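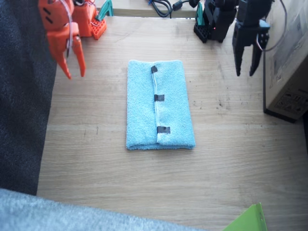 Darius Matei
7/20/25

Towel folding by teleop, two arms, notes after week 3. Mostly about the demonstrations, because the policy is only as good as those.

Setup first. Two follower arms clamped to the back edge of the table, one orange, one black. Two leader arms on a second table. I move the leaders by hand, the followers copy the joint angles. No force feedback, so all contact is judged by eye.

The lack of force feedback matters more with cloth than with blocks. Squeeze a block too hard and the motor current climbs and you hear it. Squeeze terry cloth too hard and you get one layer or three, and the sound is the same.

Most common operator error so far: grabbing both layers at the overlap when the task calls for the top one. Second most common: pulling before both grippers are closed. The towel rotates, and the rest of the episode is spent fixing the rotation.

I throw out the second kind. I keep some of the first kind if the operator lets go and regrasps cleanly. A policy that has never seen a regrasp will drag the whole towel to the table edge and hold it there.

On tape. I put three strips of dark gray tape down the seam so I can score the final fold angle from video. Side effect — the policy may learn the tape and ignore the cloth. Terence Hebden raised this in March and I did not take it seriously enough. Bare-towel episodes start Monday.

Episode rules, current version. Start with both grippers open above the table. Finish the same way, fingers clear of the cloth. Hold still for 5 seconds at the end. Without the hold, the policy never learns what done looks like and keeps patting.

Speed. My early demos were slow because I was being careful. The policy copied the slowness and also the pauses where I was thinking. Now I practice each fold 11 times before recording any of it. Fewer pauses, smoother wrist paths.

Switching operators mid-batch was a mistake. Terence folds left side first, I fold right side first. Mixed together, the arms start both folds and meet in the middle. Pick one order, write it down, tape it to the leader table.

Target is 1000 clean episodes before the next training run. Logging goes through Callosow, which still drops the wrist angle on export if the episode name has a space in it. Use underscores.

Next post will cover the bare-towel batch and whatever the grasp failures look like without the strips.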